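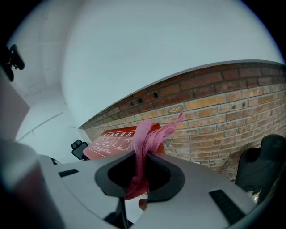

Chapter 6
Does It Really Get Clothes Cleaner?

Most claims about washing are made by people with something to sell. A powder "lifts" stains, a liquid "cares" for colours, and a tablet manages both at thirty degrees. This chapter asks what such claims mean, how they might be tested, and why so many of the tests you will read about should not persuade you.

Take the word "cleaner". Cleaner than what? When Nunimex launched its cold-wash liquid, the packet promised results 200 per cent better. Small print on the back showed that the comparison was with plain water. Jolán Kocsis, who looked into the claim for a consumer magazine, asked for the stain samples and was sent a brochure.

Surveys are hardly safer. The makers of Lalelon wrote to 3,000 households and had 229 replies. Of these, 138 said their washing smelled fresher. The advertisements spoke of "most families". We know nothing about the households that threw the letter away, and smell is a poor guide to dirt in any case. Perfume is cheap.

You should be just as doubtful of advice handed down at home. Salt is said to fix dye, and vinegar to soften towels. Some of this may be true for some fabrics. Very little of it has been checked by the people who repeat it, and modern dyes are not the dyes our grandparents knew.

Section 6.1 sets out what soap does to grease. Section 6.2 deals with hard water, and with Fionnuala Phelan's complaint that laboratory stains are nothing like real ones. Before reading on, find a packet of any washing product and copy out every claim on it. Mark those that could be shown to be false. Keep the list, as you will need it for Exercise 4.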